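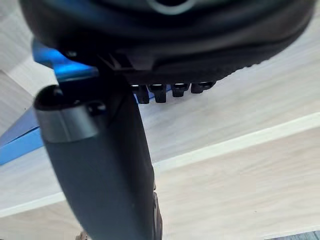

遠隔操作データ収集作業標準 改訂検討会 議事録(第8回)

開催時期:1月
時間:13時30分~16時10分
場所:Barkden棟 2階会議室
出席:Flelby 作業標準班、同 安全担当、Barkden 設備班、Skarnthorpe 品質担当(オンライン)、Aydoğan 治具設計担当(議題4まで)
配布資料:資料1 作業標準書改訂案(第3稿)、資料2 12月分収録記録の点検結果、資料3 指先部品の交換基準案、資料4 非常停止の運用に関する照会事項

1. 前回議事録の確認

前回議事録について、議題3の「把持力上限」を「把持力指令値の上限」に訂正のうえ承認した。実測値ではなく指令値を管理対象とする旨が前回の合意であり、訂正はこれに沿うものである。

前回の継続事項のうち、操作者交代時の引継ぎ票の様式は設備班案で確定済み。手首カメラのレンズ清掃頻度は本日の議題3で扱う。床面表示の色分けは次回に送る。

2. 12月分収録記録の点検結果(資料2)

品質担当より報告。対象は1,220件、このうち作業標準の記録要件を満たすものは1,178件であった。残りの42件は次の理由で保留としている。

(1) 開始姿勢の記録がないもの
(2) 手首カメラと上方カメラの時刻ずれが許容値を超えるもの
(3) 操作者が中断操作を行ったが、中断理由コードが未入力のもの

(3)が保留の過半を占める。設備班より、中断理由コードの入力画面が収録終了画面の後に表示されるため、連続して収録する場合に読み飛ばされやすいとの指摘があった。入力しなければ次の収録を開始できない構成に変更することは可能だが、非常停止後の復帰手順と干渉するおそれがある。

安全担当より、非常停止後の復帰では理由コードの入力を復帰の条件にしてはならないとの意見。復帰時は周囲の確認を優先し、コードは次の収録を開始する前に入力すればよい。この意見のとおりとし、通常の中断と非常停止とで画面遷移を分けることとした。

保留分の取扱いについて、品質担当は廃棄を、標準班は理由コードを後日補完したうえでの採用を提案した。操作者の記憶に基づく補完は記録の信頼性を損なうとの意見が多く、(3)のうち映像から中断理由が一意に判別できるものに限り、判定者2人の一致をもって採用することとした。(1)(2)は不採用とする。

決定事項2-1:中断理由コードの入力時期を通常中断と非常停止で区別する。
決定事項2-2:保留分の再判定は品質担当が実施し、結果を次回報告する。

3. 作業標準書改訂案(資料1)

標準班が第3稿の変更点を説明し、章ごとに審議した。

3.1 第2章 作業前点検

指先部品、固定ねじ、ケーブルの引回し、手首カメラの固定状態を点検項目とする。現行版では「異常のないこと」とのみ記載しているが、判定が点検者により異なるため、項目ごとに不合格の条件を書く形に改める。

固定ねじについて、目視のみとするか、トルク確認を含めるかで意見が分かれた。設備班は、毎回のトルク確認はねじ山の摩耗を早めるとして、合いマークの目視を日常点検、トルク確認を月次点検とする案を示した。治具設計担当もこれに同意。合いマークの線幅と塗料は設備班が指定する。

手首カメラのレンズ清掃は、作業前に1回、および操作者が画像の曇り又は付着物を認めたときとする。清掃後はカメラに力が加わっていないことを確認し、基準板を撮影して位置ずれの有無を記録する。清掃布は使い捨てとし、溶剤の種類は別表に移す。

3.2 第3章 対象物の把持及び接触

本章は第2稿に対する意見が最も多かった箇所である。主な変更は以下のとおり。

a) 対象物の下面に指先を当てる作業を、把持とは別の「支持接触」として定義する。支持接触では両指による挟み込みを前提とせず、把持力指令値の上限に加え、手首の上下方向の移動速度に上限を設ける。

b) 対象物の下面に突起、端子、脚、ねじ頭等がある場合、指先を当ててよい範囲をあらかじめ作業票に図示する。突起に横方向の力を加える操作は、当該突起が操作対象として指定されている場合を除き禁止する。

c) 手首カメラの視野の大半が対象物で占められるときは、操作者は上方カメラの画像を併せて確認する。上方カメラでも接触部が確認できない場合は、速度を低速に切り替える。

d) 黒色又はつや消しの対象物では輪郭の判別が難しいことがあるため、照明条件を作業票に記載する。

c)について品質担当より、「大半」の判断が操作者任せになるとの指摘。面積比による規定も検討したが、操作中に面積比を確認する手段がなく、実効性に乏しい。「対象物の外形の両端が視野内に同時に収まらないとき」と読み替えることで合意した。

b)の図示範囲について、治具設計担当より、範囲の境界は突起の根元からの距離で示すべきとの提案があった。距離の値は対象物ごとに異なるため本文には定めず、作業票の記入欄とする。記入のない作業票は無効とする。

a)の速度上限値は、Barkdenでの試験結果を待って記入する。第3稿では空欄のまま残す。

3.3 第4章 作業面の整理

作業面に置いてよいものは、作業票に記載された対象物、受け具及び基準板に限る。工具、筆記具、飲料は作業面に置かない。前の作業で用いた小物が残ったまま次の収録に移ることがないよう、収録前の画像確認に作業面全域の確認を加える。

設備班より、作業面の継ぎ目をまたいで対象物を置くと、わずかな段差で対象物が傾く場合があるとの報告。継ぎ目から離して置くことを原則とし、大型の対象物でやむを得ずまたぐ場合は、その旨を作業票に記入する。継ぎ目の段差測定は月次点検に追加する。

3.4 第5章 記録及び保存

「成功」「失敗」の二区分を改め、「完了」「部分完了」「中断」「未着手」の四区分とする。部分完了の判定基準は作業ごとに定める。操作者自身による判定は仮判定とし、確定は品質担当が行う。第5章は原案どおり承認。

決定事項3-1:第2章、第4章、第5章は本日の修正を反映して確定とする。
決定事項3-2:第3章は速度上限値を除き確定とし、値の記入後に書面で承認する。

4. 指先部品の交換基準(資料3)

治具設計担当より説明。現行の交換基準は使用時間によるが、接触回数と接触の種類により劣化の進み方が異なるため、時間と外観の併用に改める。外観の不合格条件は、表面の裂け、基部からの浮き、先端の開口部周縁の欠け、及び光沢のむらのうち滑りを伴うものとする。

光沢のむらについては、滑りの有無を収録前に判定する方法がないとの指摘があり、基準試験片を用いた保持試験を週1回行う案が出た。試験片の質量及び表面仕上げはAydoğanで検討する。それまでの間、光沢のむらは記録のみとし、交換の根拠としない。

使用時間の上限は128時間とする。これは現行値からの引下げであり、予備部品の在庫に影響する。設備班が在庫を確認し、不足する場合は適用時期を拠点ごとにずらす。左右の指先は片側のみ不合格となった場合も同時に交換する。取り外した部品には使用時間と不合格の条件を記した札を付け、3か月保管する。

決定事項4-1:交換基準は時間及び外観の併用とする。
決定事項4-2:保持試験の試験片仕様案を次回提出する。

(治具設計担当はここで退席)

5. 非常停止の運用(資料4)

Skarnthorpeからの照会に対する回答を審議した。

照会1:操作者が一人のとき、立会者なしで収録してよいか。
回答:不可。立会者は非常停止ボタンに手の届く位置にいること。立会者による別作業の兼務は認めない。

照会2:対象物の位置を直すために可動範囲内へ手を入れる場合、一時停止でよいか。
回答:一時停止では不十分とし、駆動電源の遮断を要する。遮断の表示灯を目視してから手を入れる。復帰は手を入れた者本人の合図によって行う。

照会3:指先が対象物に接触した状態で非常停止となった場合の復帰手順。
回答:接触を保ったまま駆動を再開しない。先に対象物を手で支え、指先への荷重を除いてから、手動で指を開く。手動で開かないときは設備班を呼ぶ。

照会3について、対象物の質量が大きい場合は一人で支えることができないとの意見があり、作業票に「二人作業」の欄を設けることとした。二人作業とする質量の目安は安全担当が案を作成する。

決定事項5-1:上記回答をSkarnthorpeに送付し、同内容を標準書の付属書Bに収録する。

6. その他

改訂版の適用開始に先立ち、全操作者に対する説明を各拠点で行う。説明資料は標準班が作成し、確認書の様式は現行のものを用いる。旧版の作業票は、改訂版の適用日以降は使用しない。

7. 継続事項

・支持接触時の速度上限値(Barkden 設備班)
・中断理由コードの画面遷移の変更(Barkden 設備班)
・保留分の再判定結果(Skarnthorpe 品質担当)
・保持試験の試験片仕様案(Aydoğan)
・指先部品の在庫確認(Barkden 設備班)
・二人作業の質量目安(Flelby 安全担当)
・床面表示の色分け(前回から継続)

次回は2月、同会議室にて開催する。

作成:Flelby 作業標準班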